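Agbeko Sets Out Bench Layout Rules for Small-Parts Sorting

20 Feb 2019

Agbeko, the contract assembly shop in Undgate, has published the layout rules for its small-parts sorting benches. The document runs to nine pages and replaces a set of hand-drawn sheets that had been copied from bench to bench. It covers the table surface, the tape grid, the short conveyor and the handling of single plastic parts such as terminal blocks and cable holders.

The rules were written by Eduardo Nogueira, who is in charge of fixtures at the shop. They apply to the benches in the sorting room and will be extended to the packing side in June.

Under the new rules, a bench top is covered edge to edge in brown kraft paper. The paper is pulled flat and fastened under the lip of the table. Blue tape is then laid over it, first across the table and then along it, with the crossings kept square. Strips are to be replaced whole. Patching a strip with a short piece is no longer allowed, as the overlap leaves a ridge that small parts can catch on.

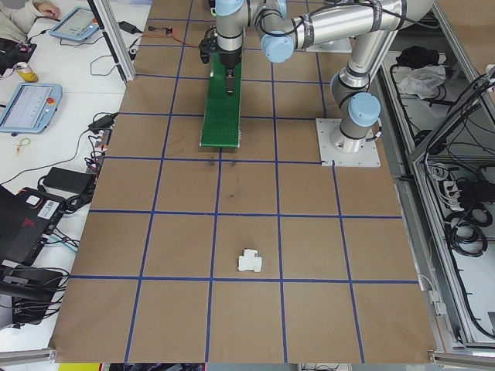
Kraft paper was chosen over painted board and rubber mat after a trial on five benches. It is cheap, it can be changed at the end of a job, and it gives a dull surface on which pale parts are easy to find. A small white plastic piece, a short block with a raised tab on top, stands out plainly against the brown even when it is the only loose item on the grid. Dark parts are harder to see, and for those the rules allow a sheet of white paper taped inside one cell. Scuffs and faint smudges on the paper are accepted. Tears, grease and lifted tape are grounds for a change of sheet.

The conveyor is treated as a fixed item. It is set lengthwise on the table, and its near end must stop short of the next cross strip so that the tape line stays visible. Nogueira said that the earlier sheets gave a distance from the table edge, which failed whenever a table of another size was brought in. The new text refers only to the tape.

Parts that leave the conveyor are to be placed inside a cell and clear of the tape. A part that lies across a line is treated as unsorted and goes back to the start of the run. The parts list, numbered Zudska 1870 in the shop's own records, names the cell for each part type and is to be kept at the bench during the job.

"Most of our mix-ups were placement errors," Nogueira said. "The part was the right part and it was in the wrong square. The line has to be easy to read from where you stand."

A separate section deals with belt care. The belt is to be wiped with a dry cloth at the start of each shift. Marks in the surface are to be looked at under the bench lamp from a low angle, as glare can hide them when viewed from above. Light scuffing is recorded and left alone. A cut, a raised edge or a soft spot takes the conveyor out of use until the belt has been changed.

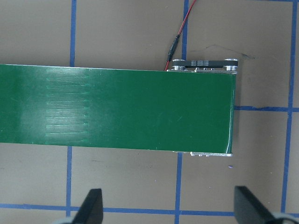
Green conveyor belt with light scuff marks, and the toothed timing belt and pulleys along its far side.

The timing belt is checked on the same schedule. The rules call for a look at the teeth and at the faces of both pulleys, followed by a check that the bolts along the side rails are seated. Tension is set by the fixtures group only. Operators are asked to report squeal, drift or slipping and to leave the pulleys as they are.

Trorkik, which supplies the paper and tape to the shop, has agreed to deliver both in lengths cut to the bench size. The shop had been cutting paper from a full roll, which left uneven edges and a good deal of waste. Cut sheets will be stored flat on the shelf below each bench, six to a bench.

The rules take effect with the next job change. Copies are held in the fixtures office and at the sorting room door, and corrections should be sent to Nogueira in writing with the bench number and the page.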